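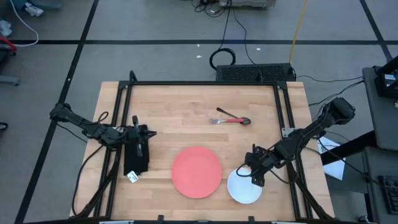
The Red Plate

Simão Caldeira put the red plate down first, then the white one next to it, so close that the rims nearly touched. He looked at them for a while. Then he went to the window and looked at the street, where a man was washing a van, and came back, and the plates were still wrong.

"Which one is for me?" he asked.

"You decide," Fernanda called from the other room. She was on the telephone with the moving company and had been waiting with the music for a long time.

In his mother's house the plates had been all the same. They were bought in Clondport before he was born, and when one broke, his mother wrote a letter to the shop, and the shop sent another. When the shop closed, she stopped using them on normal days. The family ate from soup bowls, even fish. The good plates stood in the cupboard and waited for guests, and the guests, who knew about the shop, were afraid to cut their meat.

Now the cupboard belonged to his sister in Wistorora, together with the plates, and he had this table, which was made of wooden strips in many shades of yellow and brown. He liked it more than he had told anyone. He had paid 572 for it, delivery included, and he had lied to Fernanda and said it was less.

He laid the fork above the plate. At home the fork went on the left. His mother would correct a fork with one finger, without stopping her sentence. He looked at the fork above the plate, lying on its side like somebody on a sofa, and he put the spoon by it so that one crossed the other. It gave him a small pleasure, and he felt a little ashamed of the pleasure.

The black cloth still had its tag. He had folded it in the shape of a rectangle and put it on the left, and he did not know if it was a napkin or something for drying glasses. Fernanda had bought it. To ask her would be to admit that he had lived forty-one years without learning the difference.

"They say October," said Fernanda from the other room.

"October for what?"

"For the boxes. The boxes are in Laltmont. They say that a person can come and take them, but if we want them brought, it is October."

He thought about what was in the boxes. There were the pots, the winter coats, the lamp with the green glass and the radio. There was also one good plate, wrapped in a towel, that his sister had given him at the door of the house without saying anything, as you would give money to a child. He had not told Fernanda about this either. He was becoming a man with secrets about tableware.

"Tell them October is good," he said.

There was silence, and then he heard her tell them.

She came in and stood on the other side of the table with the telephone in her hand. He waited for her to notice that the plates did not match, or that the fork was in the wrong place. She bent and moved nothing.

"I will take the white," she said. "The red is yours. You put it down first."

"You saw?"

"I heard. The first one you put down very slowly."

He wanted to say that it was only by accident, that the red one had been on top. It was not true, so he said instead that perhaps they should buy another one, so there would be a pair.

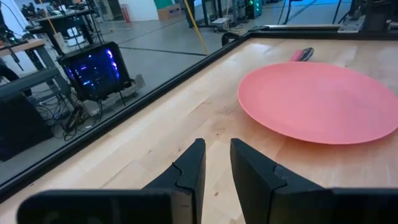

Fernanda said that she did not want a pair of anything. In her aunt's house there had been pairs of everything, she said, pairs of candlesticks and pairs of dogs made of china, and when her uncle left, her aunt walked from room to room and could not find one thing to look at.

Simão had never heard about the uncle.

"How old were you?"

"Nine. He took one of the dogs." She began to laugh, and had to put the telephone down. "Only one, Simão. Under his arm."

He laughed too, a bit later than she did. Outside, the water from the van was running along the street. He told her then what the table had cost. She said that she knew, the receipt had been in his coat since spring, and was there any bread.

There was bread. He cut it too thick and put it on the red plate, and they ate it standing, each from their own side, with the fork and the spoon lying where he had left them.

"And the black cloth?" he asked, when his mouth was full and the question could sound like nothing.

"What about it?"

"What is it for?"

Fernanda looked at the cloth, and then she turned the little tag over with her finger.

"I thought you would know," she said.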